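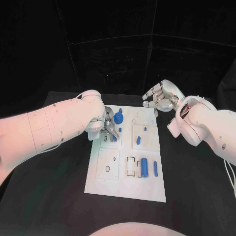 Selvaraj Akanda wants to know why we'd pay for a second hand before the spare fingers are sorted out. Fair. Told him the quotes expire at different times and the hand one goes first. He still says spares first, then the hand, then whatever is left over goes to cables and lights. Writing down both versions so we can argue from the same page.

Where it stands:
Trultlow – hand, same model as the one we run now. Lead time 6 weeks, 30 percent up front. Price holds if we sign before they close the books for the year. Shipping not in the quote, need to ask again.
Grelis – parallel gripper fingers, metal. Cheap, in stock, they'll take a PO. Also wrist covers, have not asked how much.
Piklow – board parts. $218 a set, and a set means every blue piece incl. the gear. They won't sell loose pegs. Asked in August, asked agian last week, same answer.

The loose pegs thing is what hurts. It's always the little ones that go missing or get chewed, and we end up buying a big cylinder and a gear each time to get

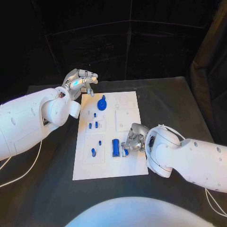
pegs we could turn ourselves if anybody had the lathe free. Tarek thinks he can print them. Tolerance is the problem, the slots are tight and a printed peg that binds will look like a bad grasp in the logs. He'll do a trial batch in blue so vision doesn't have to be touched. Budget for that: filament, an afternoon. If they fit we order two sets from Piklow and stop there.

If they don't fit, then it's a bigger order and the lights slip to next year. Not happy about that one. Lighting has been on the list longer than anything else and the colored runs are going to need it. What we want is fixtures we can set and repeat, with the setting written down, not someone turning a knob until it looks right. No quote yet. Put in a placeholder line so the money doesn't vanish.

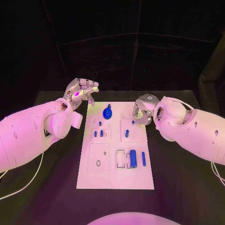

Pink light run, both arms over the task board.

Cables: price out sleeving and clips for both arms plus slack for the full reach. Small money but it needs its own line or it gets eaten by "misc" like last time. Also more black cloth for the backdrop, and ask whether the table covering comes wider.

Questions for Trultlow before signing –
does the deposit come back if they miss the date
who pays for shipping if a finger goes back for repair
is the mounting plate included, or do we make one
firmware: same version as ours or do we have to update the old one too (please no)
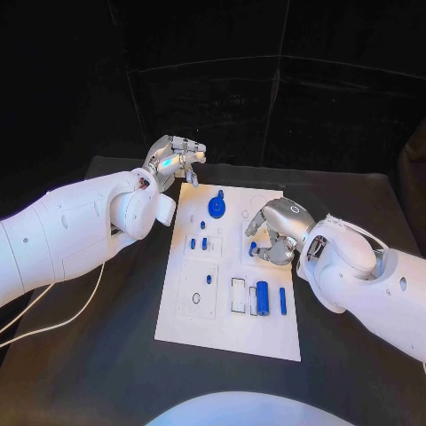 Kanagaratnam Building, bench room – November 26, 2024

Talked it through with Tarek Samir and Selvaraj at the bench. Ended up roughly in the middle:

1. Grelis fingers, order now. PO going in today.
2. Two sets from Piklow, after the print trial. Tarek owes me a fit check on the twin slot plate first, then the big square one.
3. Trultlow hand – ask for the price to be held and send the questions above. No signature until the deposit answer comes back in writting.
4. Lights stay as a placeholder. Selvaraj to get one real quote.

Still open: service contract. Selvaraj says skip it, I say look at what the last repair cost us before skipping anything. Can't find that invoice. Check the blue binder, then the shared drive, then ask purchasing.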